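Blog > Gadgets > Long Reviews

I rented a robot arm to tidy up after me

November 2023

The Jarnow tidy-up kit comes in two crates, and the second one is mostly foam. I mention this because I had cleared half a Saturday's worth of space for it, moved a bookcase, and apologized in advance to my downstairs neighbors, and then the thing I had been dreading carrying up the stairs turned out to be light enough to carry with one hand while holding a sandwich.

Some background for anyone who missed my July post, in which I complained at length about the Jarnow waiting list. You can't buy the kit yet. You can take it on what they call a trial term, 42 days for $1,296, and at the end they collect it or you sign up for another term. I did the math on what a person with a trash bag would cost for the same period and then closed the spreadsheet, for my own good.

I did my term at the shared workshop in Hundton, where I rent a bench and where the floor is flat, which my apartment's is not. Jarnow also has a demo room in Dirkham if you'd like to see one running before you hand over the money. I did not go. It's a long drive and I had already decided.

Setup

The manual says two hours. I took most of an evening. The hardware goes together without much trouble, and all the bolts are one size, for which I would like to shake somebody's hand. The software is where the evening went. It wants an account, then it wants to update, then it wants you to log in again to the account you just made, as if the update had made it suspicious.

Then there is teaching. Out of the box the arm knows a list of 74 household objects, and anything outside the list has to be shown to it. You guide it through the grab a number of times, it thinks overnight, and in the morning it either has it or it doesn't. The manual suggests 18 passes per object. With fewer than that, it gets a faraway quality, like someone who did half the reading.

My advice is to skip the fancy stuff and start with drinks cans. They're on the list already and the arm is good at them. I spent my first week trying to teach it to pick up a paperback and would like that week back.

What it's like to live with

Slow. I'll get that out of the way. If you are watching the arm, you will want to do the job yourself, and your hand will start moving toward the table on its own. The trick is to leave the room. I got a lot of coffee made during this trial.

It's also quieter than I thought it would be. There's a hum when it reaches and a click when the gripper closes, and the rest of the racket comes from whatever it's holding. Chip bags are the loudest. They are also the hardest thing it does, by a good margin. A can is the same shape every time. A chip bag is a new shape every time you breathe on it, and the arm will go in for a corner, get a pinch of nothing, back off, and have another think. On a good day it got the bag on the second try. On a bad day I went and made more coffee.

Crumbs it does not do at all. The product page says "clears surfaces," and I suppose it depends how you feel about surfaces. I asked support about this and got a friendly answer pointing me to the Jurčo, the add-on brush head, sold separately. Of course it is. I haven't tried the Jurčo and at that price I already own a sponge.

My standard test was the leftovers of an ordinary snack on top of a small set of drawers. I ran it over and over through the last two weeks, changing where things lay and how badly I'd crumpled them.

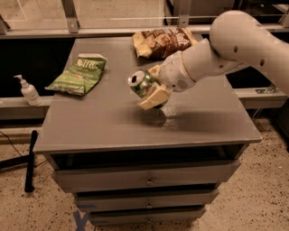 Can first, chip bags after. The crumbs are staying.

The grip on cans is the best part of the whole kit. It squeezes just enough. I had braced for a lot of crushed aluminum and ended up with a few dents, most of them from the first days when I was still fiddling with the force setting. (Leave it on medium. Low drops things, high is for people with a grudge.)

One warning: it has no opinion on whether a can is finished. If you leave half a soda out, that is between you and the floor.

Should you get one?

If you run a break room or a waiting area with the same few kinds of trash every day, maybe. The price starts to look less silly when the thing can work through the evening, and the support people did answer every message I sent, including the rude one about the login screen. For one person at home it's an expensive way of finding out how many snacks you eat.

I sent mine back at the end of the term. The pickup was on time and they took the foam too. I'd look again if they bring the price down and put the brush in the box, and if somebody over there gets the bags sorted out — right now I'd call that feature a hobby. Will I miss it? A little. I left a can on the bench yesterday and it was still there this morning.

Recent posts
The Jarnow waiting list and me
Label makers, ranked by how much they beep
My apartment floor is not flat: measurements
A cheap robot mop, one year on
Why I still own a fax machine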